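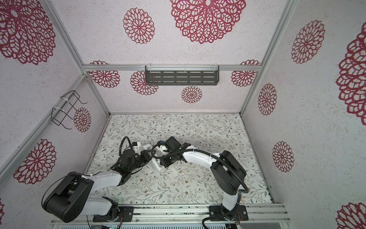 Rurkach Botanicals, printed surface covering
From the Declercq pattern room

We love a busy pattern, and these two are favorites. Dahlia is the big one: large crimson blooms in several sizes on an off-white ground with a fine speckle. Vine is the quiet one, all thin leafy stems and small flowers on a pale background. Put Dahlia on the sides and Vine underneath and you get a corner that looks like a garden (we tried it the other way around too, but Dahlia really wants to stand up).

Both come on a roll 30 inches wide and 5 yards long. Use them for craft tables, shelf backs, display boxes, drawer bottoms or the inside of a cupboard that could do with cheering up. Over 800 rolls have gone out so far! 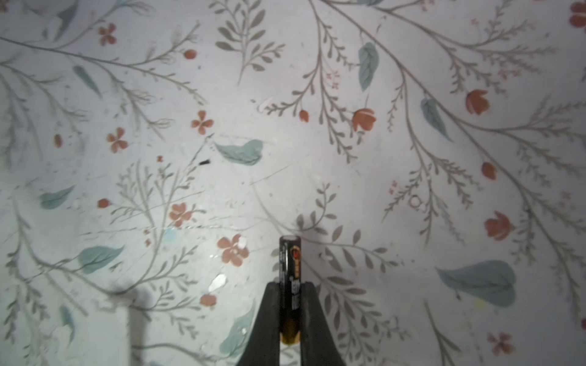 Vine is the one to pick if small things will be sitting on it. The stems are thin and there's plenty of pale ground between the flowers, so it stays light and easy on the eye. Jolien Meijer drew it with a fine brush and kept the branches wandering in all directions, so go ahead and turn your offcuts whichever way fits.

Cutting and fitting
Cut from the back with a sharp knife and a steel ruler. Lay the piece in dry first, then fix it with Visico mounting tape along the edges. Wipe with a soft dry cloth.

Ordering
Sold by the roll, in Dahlia or Vine. Samples of both are free, just ask Fenna Dekker at the order desk. A third pattern, Bradier, joins the range in May.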